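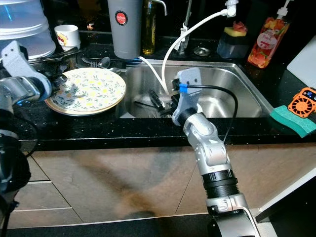
Floral plate by the sink, gold rim.

List Home | Threads | Authors | Search | Next in thread

Re: [glaze-care] Water hardness and dull overglaze

On Thursday, Oratile Radebe wrote:
> We moved to Emavgate in July and the supply here is much harder.
> My older plates have a gray film that soap won't shift. Is the
> glaze gone, or is it scale? I'd like to know before I buy a softener.

Oratile,

Test for scale first. Put a few drops of white vinegar on the film, wait 2 minutes, and wipe with a soft cloth. If the patch clears, the film is mineral and the glaze under it is probably fine. Keep the vinegar off any gilding - the metal is thin and sits on top of the glaze.
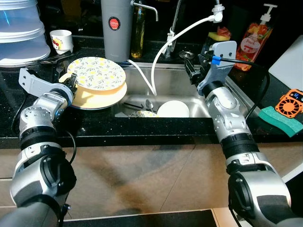
If the patch stays dull, tilt the plate under a lamp. Etched glaze scatters the light and feels slightly rough to a fingernail. There is no home repair for that.

On softeners, I would wait. Poltier sells test strips in packs of 7, and one reading at the kitchen tap will tell you more than the town average. Fired overglaze matures at some 700 C, well below the main glaze, and it wears sooner.

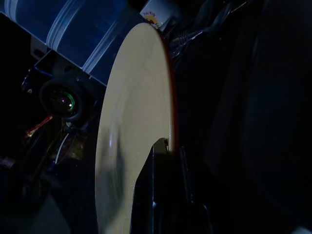 Pale plate with a thin red rim, nearly edge-on.

Refilwe Mabuza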